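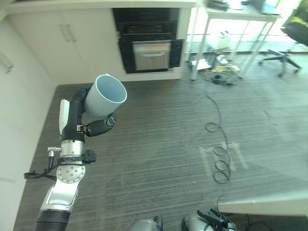

Trandex 防拆封物证袋 标准款
产地:Bedum
供货:Ferrand 警务与安保用品
状态:有货,大宗请先来电问库存

先说明白。袋子是给派出所、商场保安部、物业、学校保卫处、保险查勘用的,零买也卖。不是快递袋,别拿来寄衣服,贵。

规格
长 41 厘米,宽 14 厘米(内径,封口条不算在内)
每包 70 只,整包出,不拆
材质:聚乙烯,三层共挤,正面透明,背面乳白
封口:自粘胶条,撕开后显字
编号:每只独立编号,袋身一处,撕条一处,两处一致
书写区:背面,普通圆珠笔、油性笔都行。中性笔会糊,别用

用来装什么
手机、钥匙串、刀具(带硬套的)、票据、现金、门禁卡、小瓶小罐。长条形的东西比较合适,撬棍短的那种也放得下。宽的放不下,钱包鼓一点就勉强了,请看宽版,页尾有货号。

不能装什么
没干透的衣物。这个每个月都有人问,再写一遍:潮的东西用纸袋。塑料袋不透气,闷两天就长霉,检验那边会退回来。带血迹的布料也是一样,先晾,晾干了用纸袋。针头用硬管,不要直接丢进来,扎手。有汽油味的用金属罐,我们也有,另一个页面。

封口怎么封
袋口擦干净,灰多了粘不牢。
东西放进去,空气压一压,不用全压完。
撕掉蓝色衬条,从中间往两边按。
按紧,等一会儿再搬。
签名压在胶条和袋身交界上,日期也写在那。
撕条上的编号贴到登记表,别贴在自己本子上然后找不到。

封好以后再想打开,胶条上会出字,温度冷热变化也会出。用吹风机、冷冻喷雾试过的朋友就不用再试了,会变色的。要取出来检验,从袋底剪,不要动原来的封口。剪完连旧袋一起装进新袋,旧袋留着。
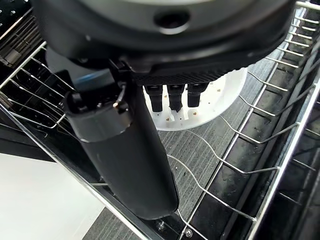
夹爪下方的黑色圆柱形瓶子,斜放

书写区都有哪些栏
案由 / 物品名称 / 数量 / 提取地点 / 提取时间 / 提取人 / 见证人 / 移交记录。移交记录那一栏给了好几行,还是有人嫌少,嫌少的可以另附页,编号抄上就行。

栏目文字有中文版和中英对照版,下单备注里写清楚,不写默认中文版。发错了是我们的事,没备注发了中文版不退换。

新批次改动
1/24/20 起出库的都是新批次。改了这几样:
撕条加宽了一点,带手套也能撕得开。
编号字体加粗。以前 3 和 8 有人看错,登记表对不上,电话打过来好几通。
背面乳白层颜色略深,原来太亮,反光,灯下看字费劲。
尺寸没变。老批次的库存清完为止,价格一样,不混包。

关于编号登记
编号是连号的,整包编号段印在外包装的侧面。收货先拍一张外包装,再拆。丢了外包装又想查编号段,发邮件过来,报订单号,查得到,就是慢。单位统一领用的,建议一包一个登记表,领走几只写几只,作废的也要写作废,作废的袋子不要扔,剪角留着。内部检查的时候问的就是这些。

Bostton 那边的经销处可以代打单位名称,要提前讲,时间另算。这边不做。

客户反馈(摘了几条,原话,删了骂快递的)

“商场用的,主要是小偷小摸当场扣下来的东西,等警察来之前先封上,双方签字。以前用食品袋加透明胶,后来当事人说袋子里东西被换过,扯不清。换了这个之后这种话少了。”
—— 商场安保,回购

“好用,但是太窄。”
—— 物业

“胶是真粘,我同事封歪了想揭下来重来,字马上就出来了,废一只。新手建议先拿废袋子练。”
—— Ivar Moen,仓储安全

“透明面够透,票据不用拿出来就能看清,复印也凑合。书写区希望再大点。”
—— 保险查勘

最后一条记下了,书写区再大透明面就得缩,厂里还没定。
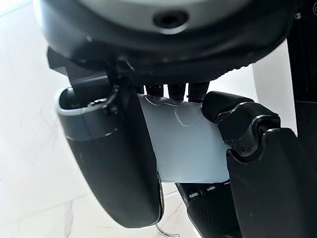
腕部外壳,左侧支架连着拇指

保存
阴凉,别晒。纸箱平放,不要立着压。胶条怕热,夏天放在车后备箱里的那种,胶会软,封上去看着没事,拿起来开一角。低温库可以放封好的成品,零下 14 度以内没问题,再低的没测过,不敢打包票。

未开封保存期 2 年,从外包装上的生产日期算。过期不是说袋子坏了,是胶不保证,可以当普通自封袋用,别再用来封物证。

常见问题

能不能重复用?
不能。

能不能不要编号,便宜点?
没有无编号的。有编号才叫这个东西。

个人能不能买?
可以。家里被撬过、车窗被砸过的,有人买来留东西。不过提醒一句,报案之后现场东西自己不要动,等人来,让他们来装。自己装了再交过去,手续反而麻烦。

封了就等于有法律效力了吗?
这个不归我们讲。袋子只管有没有被打开过。程序怎么走,问办案单位或者律师。

袋子上的字被雨淋了怎么办?
油性笔一般没事。圆珠笔淋久了会淡。户外用的,写完贴一层透明胶,别贴到封口条上面去。

发票?
开。抬头税号一次给全,别分三条发。

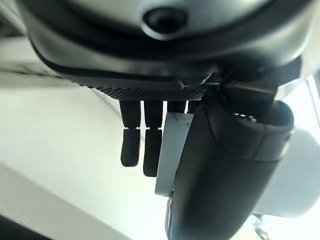

发货和退换
现货当天下午截单前付款的当天走,截单以后的次日。偏远地方慢一点,催也没有用。临近春节,快递陆续停收,一月底的单子能不能赶在节前到,不保证,急用的先打电话。已经下单还没发的不用打,会按顺序发。

没拆外包装的可以退,运费自理。拆了的不退,编号段对不上没办法再卖,请理解。收到发现编号重号、缺号、胶条没有衬纸的,整包换,运费我们出,拍照就行,照片要看得清编号,糊的要重拍。

批量
单位采购走合同的,联系 Baptiste Collet,报价单当天回,周末不回。需要样品的说一声,样品是老批次的,胶和袋身一样,就是字体细。样品不要拿去真用,编号没有登记。

配套的
宽版物证袋,货号尾数 W
纸质物证袋,货号尾数 P,潮的、布的用这个
硬质针管盒,货号尾数 N
封签贴,单卖,适合纸箱和柜门
登记表本,无碳复写,一式两联
金属罐,带盖,在另一页,搜“金属罐”既可

封签贴这次断货,到货时间不确定,页面上还能点下单是系统没改过来,先别拍。

价格以结算页为准,页面上方那个价有时候更新慢。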